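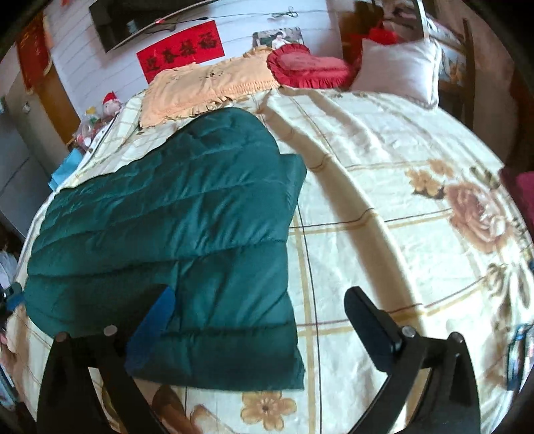

Garment handling with a hand-held gripper: a padded jacket on a bed.

We use cookies to remember your settings. Accept / Manage preferences

Equipment Planner, Home Garment Handling
Broltwood, Collection and Field Equipment Group
Full time, fixed term of 2 years, with a possible extension
Reports to: Babatunde Adeyemi, head of field operations

Broltwood is looking for an equipment planner to take over buying and budgeting for its home garment handling program. The program records people folding, turning and moving clothes in ordinary homes with hand-held grippers. The recordings are used to train robot arms for the same jobs. The grippers, mounts, cables, spare pads, batteries, storage drives and carrying cases all have to be bought, tracked, repaired and replaced, and up to now the work has been split between several people who have other jobs.

You do not need to know how to train a robot. You need to know how to write a purchase plan that still makes sense six months later, and how to get a straight answer out of a supplier.

About the work

The program covers bed-height and table-height handling of bulky clothes, bedding and towels. Bulky clothes are the present focus. A quilted jacket is harder on equipment than a T-shirt. The operator has to get hold of a thick, slippery layer, carry it over and press it down, and the load goes into the finger pads and the pivot joints. Zippers, straps and hook-and-loop tabs also wear on the pads. All of this has to show up in the spare parts budget, and in the current budget it mostly does not. 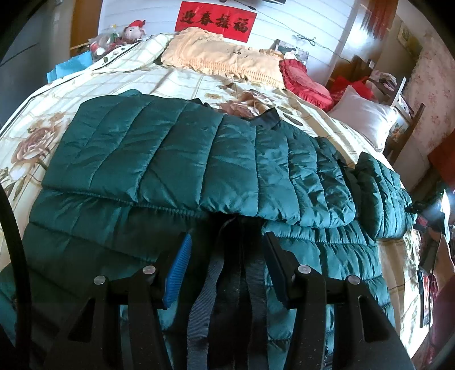

Pads are the largest repeat purchase. We hold 136 in stock across both sizes and have no agreed reorder point. The new planner will set one. To do that you will go through the wear logs kept by the operators, compare them with the kinds of items being handled, and work out a replacement interval that the field teams can follow without calling the office.

The second large item is the grippers themselves. The program runs two versions. They take the same pads but different pins, and mixing the pins has cost us repair time. Lefteris Vasilakis, who manages the workshop, wants to move to a single version. The finance side wants to keep the older units in service for as long as they work. The planner will write up both options with full costs, including training time and leftover stock, and recommend one of them by the end of May.

What you will do

- Build and maintain a rolling equipment budget for the program, with separate lines for grippers, consumables, recording equipment, repair and shipping.
- Request and compare quotes. We currently buy most finger parts from Nikari and most cases and mounts from Prurkell. Neither arrangement is exclusive, and both are due for review.
- Keep the equipment register current. Each kit has a number, a repair history and a named holder.
- Plan kit allocation. Each field team carries 4 kits, one of them a spare.
- Visit homes and the workshop often enough to see how the equipment is used. Expect to handle the gripper yourself and spend time next to a bed with a heavy coat on it.
- Approve single purchases up to $4,000. Anything above that goes to Babatunde Adeyemi with a one-page note.

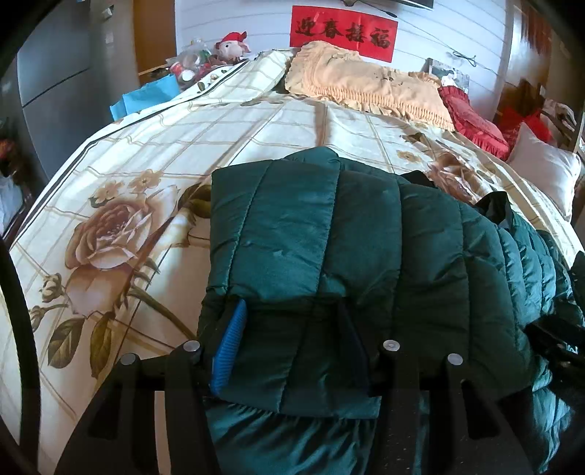 Field visits matter more in this job than they do in most purchasing jobs. Homes have soft mattresses, low light, pets, narrow gaps next to the bed and not always a free outlet. Equipment that was fine on a bench has been sent back for being too heavy to hold at arm's length over a bed, or for having a cable on the wrong side. We want those problems found on a borrowed sample, before an order is placed. The planner can refuse a purchase on those grounds, even when the price is good.

You will also help prepare for the next stage, when recordings move to trials on fixed arms. The arms will probably be leased. Dimas Lumenta is drawing up the technical requirements, and you will be responsible for the lease comparison, insurance, delivery access, floor space and the service contract. Ekpo has offered a demonstration unit for the workshop, and your first task on this side will be to read the loan terms and tell us what they leave out.

What we are looking for

Required:
- Experience in purchasing, inventory or equipment planning, in any field. Hospital, theater, laboratory and rental backgrounds have all worked well for us.
- Good spreadsheet skills. You should be able to build a budget that someone else can open and follow.
- Clear written English. Most of our decisions are made from short memos.
- A driver's license, or another reliable way of getting to field visits with a case of equipment.

Helpful:
- Experience with leases or service contracts for machinery.
- Some hands-on repair work, such as changing pins, pads or connectors.
- Experience working in private homes and following a household's rules about shoes, rooms and privacy.

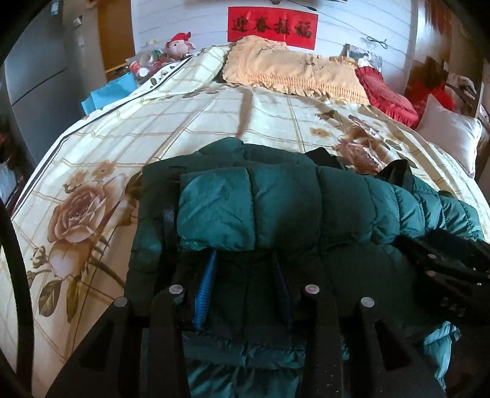 Hours and conditions

Office hours are flexible outside a short team call at 9:30 a.m. Field visits are booked around the household and sometimes run into the evening. Evening hours are taken back as time off. Travel costs are paid monthly against receipts. Kits weigh enough that you should be comfortable lifting a loaded case in and out of a car; tell us if you need an adjustment and we will arrange it.

How to apply

Send a resume and a one-page letter to Amarachi Lawal in recruitment. In the letter, describe one equipment budget you were responsible for, what it got wrong, and what you changed. Please do not send supplier price lists or other documents belonging to a past employer.

Shortlisted applicants will be invited to the workshop for an interview and a paid written exercise, in which you will compare two quotes for the same set of parts. Questions about the work itself can go to Aminu Okonkwo, who leads the field teams and will be on the interview panel.

Broltwood | Contact recruitment | Copyright Broltwood, all rights reserved | Back to top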